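Zumbridge Park

Zumbridge Park is a small family amusement park best known for its walkaround characters, its one good dark ride, and a parade that almost never leaves on time. I've been going since I was a kid and I've kept up this page for the fan wiki ever since the old one vanished, so please forgive the places where I wander off. Corrections are welcome on the talk page.

Background

The park opened as a picnic ground with a carousel and a pond. The Fröhlich family bought it, put up the castle front you still walk through today, and decided their park needed its own cast of characters since they couldn't afford anybody else's. The first two were Grosar the bear and his friend Olteck, a sort of clockwork owl. Most people assume Grosar came first because he's on all the cups, but the early maps show Olteck by himself, waving from the pond. I go back and forth on it. Either way, both were walking around by the second season, and both are still there.

The costumes have changed a lot. The first Grosar head was huge and stiff and the jaw didn't move, and little kids were scared stiff of him (I was one of them, I hid behind a trash can). The one used now is softer and rounder with a proper smile. Olteck has barely changed at all, except that his wings used to be shiny and now they're a dull copper color that looks much better in photos.

The characters

Grosar is the easy one to find. He comes out at the front gate at opening and again after lunch near the carousel. He hugs, he dances badly, he'll sign anything you hand him, and the signature is a big G with a paw print next to it. If you only have time for one meet, make it this one.

Olteck is trickier. He has no fixed spot, and he doesn't do a line. He just sort of strolls out of the clock tower, looks at people, and strolls back in. I've had whole days without seeing him, and then one time in March I met him twice before lunch! Your best bet is the bench on the shady side of the tower.

The Dandelion Sisters are a pair, and they're the only characters in the park who talk. They bicker the whole time and it's wonderful. They mostly stay in the garden section with the hedge maze, but on parade days they ride the second float and throw paper petals. There used to be a third sister. She was dropped when the garden stage closed and she's never mentioned, although she's still painted on the wall by the restrooms, behind the snack stand.

The Moth King only shows up for the fall season, after dark, inside the maze. He's tall, he's on some kind of stilts, and he doesn't pose for pictures. Skip him with anybody under six.

Rides with characters in them

Olteck's Midnight Clock is the dark ride, and it's the main reason grown-up fans make the trip. It runs 85 seconds if you go by the sign, and it feels longer because the cars turn around in the gear room. Grosar has a cameo near the end, asleep in the honey barrel. Sit on the left.

Grosar's Great Big Boats goes around the pond and is very slow. It's nice on a hot day. There are figures of all the regulars along the bank, and the one of Olteck still has the old shiny wings.

Fan costumes

Dressing up is allowed all year for kids and on the two fan days for adults, as long as your face isn't covered. Last time there were more than 400 of us lined up on the castle steps for the group photo. The Dandelion Sisters are the most popular choice by a mile, and the best pair I've seen were made by Phong Khương, who also wrote the sewing notes on this wiki and answers questions there with a lot more patience than I have.
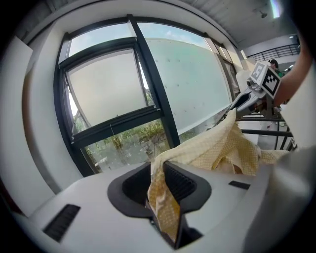
The Sisters' aprons are the part people ask me about most, because the park never sold an official pattern and the fabric has changed at least twice. The older sister wears green checks, which you can get anywhere. The younger one is harder: hers is a soft yellow with tiny dots, and most of what turns up in stores is too bright or the dots are too big. Something like the cloth here would do nicely, pale yellow with a fine pattern of small light dots. Cut the sash long and don't iron it too flat, the real one always looks a bit scrunched by the afternoon.

Merchandise

The gift shop by the exit has Grosar everything. Olteck gets a plush, a pin and a very nice alarm clock. The Sisters only get a postcard set, still 99 cents, and it sells out early on fan days. There has never been any Moth King merchandise, and I've asked.

See also

Olteck's Midnight Clock (ride)
The hedge maze
Sewing notes: aprons and petal collars
List of parade floats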